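Stories > Short Fiction > The Gray Bin
September 12, 2022
By Darcy Marchand

My father left Ustholm in February with one coat and a box of toy blocks. The blocks were for me, but I was already too old for them. I took them to my work at Hedlund and kept them in my locker, number 727, behind the boots.

One evening I put them in the metal bin. The floor of it was gray and full of fine scratches, like the ice on our lake after the skaters go home. I looked at the colors on this ice and I thought of our street, the six houses, the bakery.
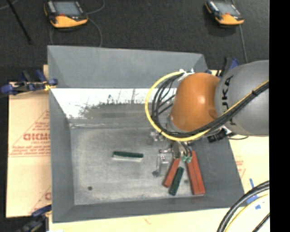
Vorngate asked me whose they were, and if a child was coming to visit. I said no child was coming. He said that his mother also kept such blocks, in Prerden, and that she built with them when she could not sleep.

"What did she build?" I asked.

"Always the same wall," he said. "Then she took it down very quietly, so we would not wake."

I wrote to my father that night. I asked him which house was ours, counting from the bakery. His answer came on a small card: the third one, and do you still have the blocks?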